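THE LONG EXPOSURES OF KALLDALE

Aušra Rozīte photographs one valley at night with a large-format camera, one sheet of film per evening.

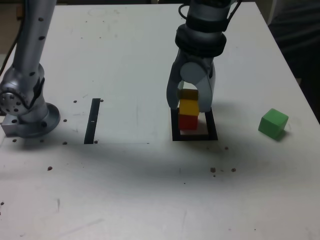

The work begins with a reading taken at dusk, when the meter still gives a number worth writing down. Rozīte notes it in pencil on the back of an envelope, then waits. By the time she opens the shutter the meter has nothing more to offer, and the exposure is worked out from a table she has corrected by hand over four winters. The shortest exposure in the series runs 22 minutes. The longest runs just under six hours.

The series is called Kalldale, after the valley, and 31 prints from it hang at the Vaher gallery in Flundach through the end of June. They are black and white, contact printed from 8x10 negatives, and shown without glass. The rooms are kept dim. Visitors tend to need a few minutes before the prints open up, and the gallery has put benches in the middle of the floor for that purpose.

Kalldale is not a dark place by the standards of astronomers. A road runs along the north side, there is a quarry that works two shifts, and the town of Bornberg throws a glow over the western ridge. Rozīte uses all of it. In "Quarry Road, Second Shift," headlights have burned a single white band across the lower third of the print, and everything above it is lit by the spill. The hillside reads as if it were noon on a cloudy day, except that the shadows point in several directions.

That print was made on her ninth attempt. The first eight failed for ordinary reasons: dew on the front element, a tripod leg sinking into wet ground, a parked van with its hazard lights on. She keeps the failed negatives in the same boxes as the others, filed by date.

"Film forgets," she says. "After the first minute or so it stops responding the way the box says it will. You give it twice the time and you get maybe a third more density. So the bright things settle early and the dark things keep creeping up behind them. I wanted pictures where you could see that happening."

The effect she is describing is reciprocity failure, and most night photographers treat it as a fault to be corrected. The usual fix is to extend the exposure and cut back development so the highlights do not block up. Rozīte extends the exposure and cuts development only slightly. Her highlights are dense, and she prints through them, sometimes with ten minutes under the lamp for a single corner.

She rates a film of nominal speed 400 at 200 and develops in trays, one sheet at a time, in a dilute pyro formula mixed from dry chemicals. The darkroom is the former milk room of a farmhouse outside Bornberg. It has a stone floor and holds an even temperature for most of the year, and in the cold months she warms the trays from below with a water jacket.

Her printer's log, two bound volumes on show in a case by the entrance, records 1,412 test strips. Each entry gives the paper, the lamp height, the time and a one-word verdict. "Flat" is the most common. "Keep" appears rarely and is sometimes crossed out.

Rozīte came to photography from surveying. She spent eleven years measuring field boundaries for the county, much of it in Kalldale, and the habits carried over. Her camera positions are marked with short steel pins driven flush with the soil, and she returns to the same pins in different seasons. Four of the prints at Vaher share one position, below a stand of alders on the south bank. The alders thicken from print to print, and in the last of them one has come down across the stream.

Kristaps Žukauskas, who curated the show, has hung these four on separate walls. A visitor meets the first near the door and the last in the far room, with more than a dozen other pictures between them. It is a risky choice. Placed side by side they would make an easy sequence. Spread out, they depend on the viewer's memory, and some viewers will walk past without making the link. On the afternoon I visited, a couple went back through the rooms twice to check.

The star trails are the weakest part of the exhibition. There are five of them, and though the curves are clean and the printing is as careful as anywhere else, the subject brings its own set of expectations. "North from Pin 14" escapes this by way of thin cloud, which has broken the trails into short dashes of uneven weight. The other four could be by a number of people.

The pictures of water are stronger. A six-hour exposure turns the stream to a gray surface with no visible movement, which is familiar enough, but Rozīte places it low and gives it little room. The attention goes to the banks, where grass stems that moved in the wind have recorded as a soft haze around the few that stood still.

A book is due from a small press in Flundach in an edition of 477, with duotone plates and an essay by Ilze Lill on the history of the valley's field systems. I have seen proofs. The shadows hold up better than expected on an uncoated sheet, although the two darkest plates lose separation in the lower corners and were being remade. The essay is long and worth the time, especially on the drainage works that set the present line of the stream.

Rozīte has since moved her pins to the upper end of the valley, above the quarry, where the road stops. She has made seven negatives there and printed two.

Kalldale is at Vaher, Flundach, through June. Admission is free.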